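床单、床笠和床垫保护罩的清洗与铺换方法

床单每天要接触皮肤好几个小时，汗液、皮脂和皮屑都留在上面。洗得太少，布料会发黄、发硬；洗的方法不对，又容易起球、缩水，或者松紧边提前失去弹性。这篇教程按顺序讲怎么拆、怎么洗、怎么晾、怎么铺回去，最后说一说收纳和几种常见问题的处理。适用于棉、亚麻和棉涤混纺的床品。真丝和羊毛制品请另按洗标处理。

多久洗一次

一般家庭每周洗一次床单和枕套比较合适。夏天出汗多，或者有宠物上床，可以缩短到四五天。冬天穿长袖睡衣睡觉的人，放宽到十天问题也不大。枕套贴着脸，最好比床单换得更勤。

床垫保护罩不用每周洗，一两个月一次就够。被套介于两者之间，如果平时铺了顶单，也就是夹在人和被子之间的那一层，被套可以两三周再洗。

床垫本身不能水洗，每个季度吸尘一次，同时看看四个角和缝线处有没有污渍。我习惯放在二月做一次彻底的，那时暖气还开着，屋里干燥，床垫立起来半天就能散掉潮气。

需要准备的东西

中性洗衣液。不建议用洗衣粉洗深色床单，水温低的时候容易溶不干净，留下白印。

氧系漂白剂，也叫彩漂粉，只在处理发黄时使用。

小苏打一袋，给床垫除味用。

一把软毛刷，旧牙刷也行。

带扁嘴吸头的吸尘器。

晾衣绳或者宽一点的晾衣架。大号床单对折之后仍然很长，普通的折叠架要占满两根以上的杆子。

第一步：拆床单

先把枕头、被子和靠垫全部拿开，放到椅子上或者另一个房间。然后从床尾开始拆。床尾的角通常塞得最浅，掀起来最省力。拆床笠时用手托住床垫的角往上抬，另一只手把松紧边往外翻下来，不要抓住布面中间硬拽。松紧边和布料的接缝是床笠最容易撕裂的地方，多数坏掉的床笠都是从这里开始的。

靠墙的那一侧往往够不着。如果床架下面有脚轮或者毛毡垫，先把床拉出来一点。拉不动的床，可以跪在床垫上，从里侧往外侧推布料，让它慢慢堆到中间，再整张抱走。

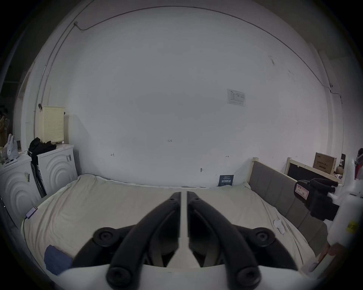
第二步：检查和分类

把拆下来的布料抖开，看有没有污渍、破口和夹在里面的袜子、发圈之类的东西。带扣子和拉链的被套先翻到反面，把扣子或拉链合上，否则洗的过程中别的东西会钻进去，卷成一个湿团。

分类按两条原则来。第一是颜色，白色和浅米色可以一起洗，深蓝、深灰、酒红单独洗。新买的深色床单头两次一定要单独洗，哪怕标签上写了不掉色。第二是质地，毛巾、牛仔裤这类厚重粗糙的东西不要和床单放在一个滚筒里，摩擦会让床单起球，而且厚薄不一样的布料脱水时容易失衡，机器会停下来报错。

第三步：预处理污渍

污渍要在下水之前处理。一旦经过热水和烘干，很多污渍会固定在纤维里，再洗就难了。

汗渍和皮脂：把洗衣液直接涂在发黄的位置，用软毛刷顺着布纹轻刷，放置半小时再洗。

血渍：只能用冷水。先用冷水从布料背面冲，再用肥皂搓。时间长了的血渍可以在冷水里泡一晚上，中途换一次水。

咖啡和茶：温水加少量白醋，点在污渍上，用干净的布按压吸走，不要来回擦，来回擦会把边缘扩大。

化妆品和护肤油：滴一点洗洁精，用手指揉开，十分钟后冲掉。

圆珠笔：用棉签蘸酒精，从外圈往中间点，下面垫一张厨房纸。

处理之前先在角落不显眼的地方试一下会不会掉色。

第四步：上机洗

滚筒洗衣机不要塞满，床单放进去之后，顶部至少留出一掌宽的空间。洗大床的床品，一次只放一套。放的时候把布料松松地一圈圈放进去，不要团成球。

动手之前再走回床边看一遍。床面上的东西很容易被忽略，尤其是和床单颜色接近的，混在布料的褶子里一起抱走，到了洗衣机里才听见响声。手机随手放在床单上，旁边又摊着一块叠好的布，卷床单时最容易连着一起裹进去，所以抱走之前先把床上的零碎收到床头柜。揉成一团的纸巾也要捡掉，一张纸巾进了滚筒，整桶布料都会沾上白屑。

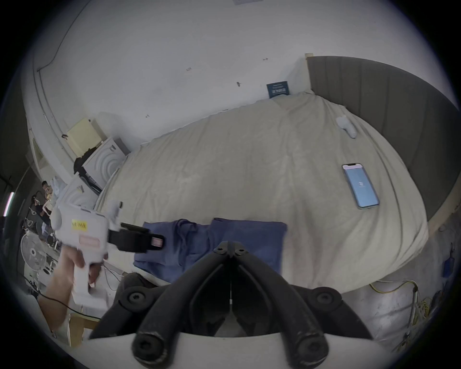
水温决定了洗得干不干净，也决定了布料能用多久。纯棉白床单可以用六十度，彩色棉和混纺用四十度，亚麻最好控制在三十到四十度之间。家里有人过敏或者刚生过病，在洗标允许的前提下用六十度洗。平时没有必要每次都用高温，深色布料高温洗几次就会明显变旧。有时候一进卧室只顾着抱布料，等洗衣机门锁上才想起东西还在床上，像那种躺在床单上、屏幕还亮着的手机，进了水基本就救不回来了。可以给自己定一个固定动作：开机之前先摸一下口袋，确认手机在身上。

洗衣液按瓶盖上的刻度放，不要多加。洗衣液过量会残留在纤维里，晾干后布料发硬，皮肤敏感的人会觉得痒。水质偏硬的地方可以略微增加用量，同时在软化剂格里放一点白醋，帮助冲走残留。柔顺剂能不用就不用，它会在棉纤维表面形成一层膜，降低吸汗能力，用久了毛巾和床单都会变得滑而不吸水。

脱水转速，棉布选1000转就可以。转速再高，干得快一点，但褶子压得很死，后面很难抖平。亚麻再低一档。

第五步：晾干或烘干

洗完马上取出来。湿布在滚筒里放两个小时以上就会有味道，褶子也定型了。

取出来之后，两手各抓住一个角，用力抖几下，再搭到绳子上。床单对折后搭，折线不要放在正中间，偏一点，第二次晾的时候换个位置，折线处不容易磨薄。深色床单反面朝外，避免直晒。白色床单可以晒，阳光有轻微的漂白作用。

床笠不好晾，四个角会兜成口袋，里面干得慢。把四个角翻出来，用夹子夹住松紧边倒挂，中途翻一次面。

用烘干机的话，选低温或中温，布料还带一点潮气的时候就停机拿出来。完全烘到发脆，棉纤维损伤大，松紧带也老化得快。放两个烘干球可以减少缠绕。

第六步：清理床垫

床单在洗的时候，正好处理床垫。

先用吸尘器扁嘴吸头沿着包边走一圈，再吸表面，动作慢一点，走平行线。缝线凹下去的地方灰最多，要多吸两遍。床头板和床垫之间的缝也别漏掉，软包床头如果有竖向的缝线，灰会积在沟里，用软毛刷从上往下刷，再吸。

然后撒小苏打。一张双人床垫用100克左右的量偏少，放到一小碗比较均匀。撒完静置至少两个小时，再彻底吸干净。没吸干净的小苏打会透过床单摸到颗粒，所以最后用手掌抹一遍检查。

局部污渍用湿布蘸稀释过的洗衣液点擦，再用清水布擦一遍，最后用干毛巾压住吸水。不要把水直接倒在床垫上，海绵层吸了水很难干透，会发霉。

第七步：铺保护罩

床垫完全干了再铺保护罩。绗缝的那一面朝上，光滑或带防水膜的一面朝下。先套靠墙的两个角，再套外侧的两个角。反过来做，靠墙那边就没有余量可以拉了。
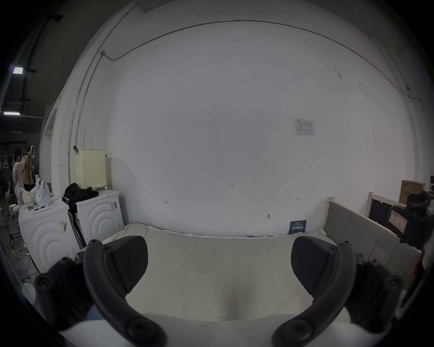 四个角套好之后，把手掌平放在保护罩中间，往四边推，把多余的布推到侧面去。保护罩不平，上面的床单再怎么拉也是皱的。如果推完中间还是鼓着，多半是某个角没有套到底，摸一下床垫下沿，看松紧边是不是卷在了侧面。

保护罩的尺寸要看床垫厚度。选购时量一下床垫从底到顶的高度，保护罩的侧边至少要比它深几厘米，能兜到床垫底下才不会跑。我在Pirach的两间客房铺过侧边刚好和床垫齐平的保护罩，睡一晚就翻上来，后来换了深一号的才解决。

第八步：铺床单

床笠的铺法和保护罩一样，对角线套。先套靠墙的床头角，再套对角线上的床尾角，最后套剩下两个。这样受力均匀，最后一个角不会绷得太紧。分不清长短边的，看洗标，多数床笠的洗标缝在床尾的一侧，也有例外，第一次铺的时候记住位置，或者用线在角上缝一个小记号。

平单的铺法麻烦一点，要折角：

一、把床单抖开，中线对准床垫中线，床头留出一掌的长度，其余往床尾放。

二、床尾的部分抬起床垫塞进去，压平。

三、在离床尾一臂远的地方，捏住侧面垂下来的布边，往上提，放到床面上，形成一个斜的三角。

四、把还垂在下面的那部分塞到床垫底下。

五、把床面上的三角放下来，拉直，同样塞进去。四个角都这样做，边线应该呈四十五度。

刚开始做会歪，多铺几次就顺手了。塞的时候手心朝下，避免指节刮到床架。

第九步：收纳备用床品

每张床备两套就够用，一套铺着，一套收着，轮流用。备得太多，压在最下面的那几套几年也用不上，折痕处还会发黄。

折床笠的方法：反面朝外，两手分别伸进两个相邻的角，把右手的角翻过来套在左手的角上。再沿着边摸到第三个角，同样套上去，第四个也一样。四个角叠在一起之后平放，把松紧边折到里面，整理成长方形，再按柜子的宽度折成三折或四折。

整套床品装进同一个枕套里收，找的时候不用翻。标签写在纸片上夹在枕套口，写清楚尺寸和日期。柜子里放干燥剂，不要放樟脑丸，气味洗不掉。

常见问题

床单洗完发硬怎么办？先不加洗衣液，用清水空洗一遍，软化剂格里加半杯白醋。多半是残留造成的，洗一两次能恢复。水质硬的地区见效慢一些。

白床单发黄怎么办？用氧系漂白剂，按包装比例溶在温水里，浸泡两到四小时，再正常洗。不要用含氯漂白剂，它和汗液里的蛋白质反应，有时反而更黄，对松紧带也不好。

起球能不能救？可以用去球器贴着布面慢慢推，不要压。起球严重说明纤维已经断得比较多，推完还会再起。棉涤混纺比纯棉更容易起球。

床笠老是滑角怎么办？买床单固定夹，夹在床垫底下，斜着连接相邻的两条边。也可以检查松紧带，拉开后回弹很慢，就是该换松紧带或者换床笠了。

新床单要不要先洗？要。新布上有浆料和浮色，洗一遍再用，手感也会好一些。我用过Jolmont和Fumel两家的棉床单，头一遍洗完的水都有点浑，第二遍就清了。Fumel的那套略有缩水，铺在厚床垫上有点紧，买的时候可以选大一号。

洗衣机洗不下大被子怎么办？送到自助洗衣店，用大容量滚筒。Cárdenas街上那家最大的一台可以放下双人羽绒被，洗加烘46分钟的程序不够干，要再加一轮低温。

更新于2023年12月22日，星期五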